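# Moving service-to-service traffic off sidecar mTLS: who has done it?

**pinholepacket** wrote:

Hi all! Long-time reader, first big thread. We run three Kubernetes clusters on bare metal, 61 nodes in the largest one, and I've spent the past month testing whether we can drop sidecars completely and let the nodes encrypt traffic between themselves. I'm having way too much fun with it and I need people who will poke holes in my plan before I show it to my boss.

Where we are today: every pod gets a Gashi sidecar. It terminates mTLS, does retries, spits out metrics, and eats memory like you wouldn't believe. We issue certificates with Flusano, short-lived, rotated by an agent. It works. It's also the thing that pages us most.

Where I'd like to be: node-level encryption through the network plugin, kernel does the crypto, pods know nothing about it. For the few services that need layer 7 features, one shared proxy per node.

What I've seen in the test cluster so far:

- p99 on our chattiest internal API went from 23 ms to something I had to check twice, because it was so much lower
- pod startup is noticeably faster (no more waiting for the sidecar to be ready before the app can talk)
- my job pods finally exit when the job is finished!!! If you've ever had a CronJob hang around because the sidecar was still alive, you know how happy that made me

What am I missing?

---

**oldroutetable** wrote:

Identity. You're missing identity.

Node encryption tells you that the bytes came from node A. It doesn't tell you which workload on node A sent them. If somebody gets into a pod on that node, the tunnel will carry their traffic just as happily as it carries yours. With the sidecar you have a certificate per workload and you can write a rule that says "only billing can call ledger."

I'm not saying don't do it. I'm saying write down what you're giving up before somebody from audit does it for you.

---

**pinholepacket** wrote:

> Node encryption tells you that the bytes came from node A.

Yes! Great point, and it's exactly the part I've been chewing on. We do have network policy by label on every namespace, so "only billing can call ledger" is already enforced by the plugin. Is that so much weaker than the cert check? The policy is applied on both ends, before the packet gets anywhere near the app.

---

**oldroutetable** wrote:

It's weaker in one specific way. Label policy ends up as a set of IPs, and IPs get reused. There is a window between a pod dying and every node hearing about it. Usually tiny. On a busy control plane, not always tiny. We saw stale entries during an upgrade and it was not a fun afternoon.

Go look at how your plugin handles it. Some carry an identity in the packet, some look up the source IP on arrival. Those are different animals.

---

**tarball_tess** wrote:

Jumping in from the other side, because we made this exact move last October and I'm still thrilled with it.

We had the same argument internally and we settled it by sorting services into 2 piles. Pile one is everything where "encrypted on the wire, and policy says who can connect" is enough. Pile two is anything that touches payments or personal data, and those do TLS in the app itself, with certs from Flusano mounted as a volume. No sidecar in either pile.

Pile two turned out a lot smaller than people expected. Most of the apps there already had a decent TLS library and just needed a reload hook for when the cert rotates. Do test the reload hook. One of ours read the file once at startup and then cheerfully served an expired cert. Ask me how I know.

Things I'd check on your side, in whatever order you like:

1. MTU. The tunnel header takes a bite out of every packet. If you have anything with the don't-fragment bit set and a path that swallows ICMP, you'll get connections that open fine and then hang on the first big response.
2. Conntrack table size on the nodes. Unrelated in theory, but our traffic pattern changed once the sidecars stopped pooling connections for us.
3. Key rotation for the node keys. How does your plugin do it, and does it drop packets while it's happening?
4. Host network pods. Depending on the plugin they may not be encrypted by default.

---

**pinholepacket** wrote:

Number 2 is gold, thank you. It hadn't crossed my mind that the sidecars were doing all our pooling. That would explain a weird bump in new connections I'd put down to my load generator.

Number 4 I just checked and... yep. Our log shippers run on the host network and they were going out in the clear between nodes. There's a flag for it. Flag is now on in test.

---

**grumblefs** wrote:

I'm going to be the wet blanket. I think you're solving the wrong problem. The sidecar isn't what pages you, your config is. We run Gashi with 261 services behind it and it's boring. The trick is that we turned off most of it. No retries in the mesh, no fancy routing, tight scoping so each proxy only gets config for the services it calls. Memory went way down the day we did the scoping, and it was a small change.

You're about to trade a thing you understand for a thing that lives in the kernel. When the proxy misbehaves I can read its log. When the kernel tunnel misbehaves I get a counter, if I'm lucky.

---

**pinholepacket** wrote:

That's fair, and I'd love to see your scoping config if you can share it! We have none. Every proxy knows about every service in the cluster. So at least part of my memory win might be me beating up a badly tuned setup.

I don't agree on debugging though. I've found the tunnel easier to follow. Capture on the pod interface, plain traffic. Capture on the node interface, encrypted traffic. If a packet shows up in the first and not the second, I know where to look. With the proxy I was always guessing which of the two hops had reset the connection.

---

**grumblefs** wrote:

Sure, on a test cluster with one person running captures. Try explaining that to whoever is on call and joined last month.

Scoping: per namespace, default deny on egress config, then an explicit list of what the namespace calls. We generate the list from a week of access logs and let teams fix it by pull request. I'll clean up the template and post it.

---

**kelvinbyte** wrote:

Can we talk about CPU? The kernel crypto isn't free, it just moves to where your pod metrics don't show it. It shows up as softirq time on the node. We moved a cluster and everybody celebrated how little CPU the pods were using, and then the node graphs told a less cheerful story. Still a win overall for us, but smaller than the slide said.

Also check how it spreads over cores. With few peers and fat flows you can end up with one hot core and a lot of idle ones.

---

**pinholepacket** wrote:

Ooh, okay, I went and pulled node graphs for this. Softirq is up, like you said. Total node CPU is still down compared with the sidecar setup, and it's down on every node in the pool, which makes me pretty excited. I haven't looked at per-core yet. Our backup traffic is exactly the "few peers and fat flows" case, so that's going on the list.

Small status update while I'm here. I left the big soak test going and did some house stuff, and I came back to no drops and no hung connections after fixing MTU on the storage VLAN. (Tess, you were right about that one too. A Cleltau volume mount would connect, say hello, and freeze.)

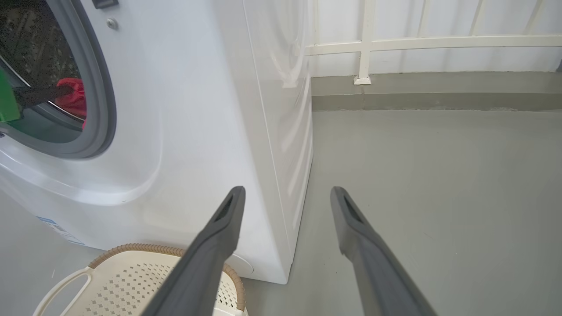

So the plan now has three stages. First, scoping on the existing sidecars, because grumblefs has convinced me that it's cheap and I'd be silly to compare against an untuned baseline. Second, turn on node encryption underneath the sidecars and run both for a while. Double encryption, I know, but it lets us back out of either one without sending anything in the clear. Third, take sidecars off one namespace at a time, starting with the batch jobs.

---

**oldroutetable** wrote:

I like this a lot more than the first post. Running both for a while is the right call. Watch MTU again in stage two, and don't draw any latency conclusions from it.

On the identity question, did you find out what your plugin does?

---

**pinholepacket** wrote:

Source IP lookup on arrival, unless you turn on the overlay mode, in which case the identity rides in the header. We're in native routing mode, so it's the lookup. I'm going to write a test that churns pods hard and tries to connect from a recycled IP. If I can get even one connection through that shouldn't be allowed, then pile two gets bigger.

---

**tarball_tess** wrote:

Please post that test when you have it!! We never wrote one and now I want to run it on ours.

---

**kelvinbyte** wrote:

Same. Slow down the API server while you do it, otherwise you'll never hit the window.

---

**fernwhistle** wrote:

Newish to all this, sorry if it's basic. We're a lot smaller and we use Fila for the mesh because it came with the starter kit. Is any of this worth it at our size? We've got one cluster and nobody has ever asked us about encryption between nodes.

---

**tarball_tess** wrote:

Not basic at all! If Fila is working and isn't bothering you, leave it. If you're paying for it in memory and only want the encryption, look at whether your network plugin has a switch for that. On several of them it's one setting and a rolling restart. Try it in a throwaway cluster first and check the kernel version on your nodes.

---

**grumblefs** wrote:

And keep your network policies either way. Encryption won't stop a pod that's allowed to talk to everything from talking to everything.

Scoping template is up in the snippets section, by the way. Dated 15th July, so if you find an older one under my name, ignore it, the egress block was wrong.

---

**pinholepacket** wrote:

Grabbed it, and I've already got it on one namespace. Proxy memory there fell by more than half. I'm a little embarrassed and mostly delighted. Doing the rest of test tonight, then the churn test, and I'll put the script and the raw numbers in this thread.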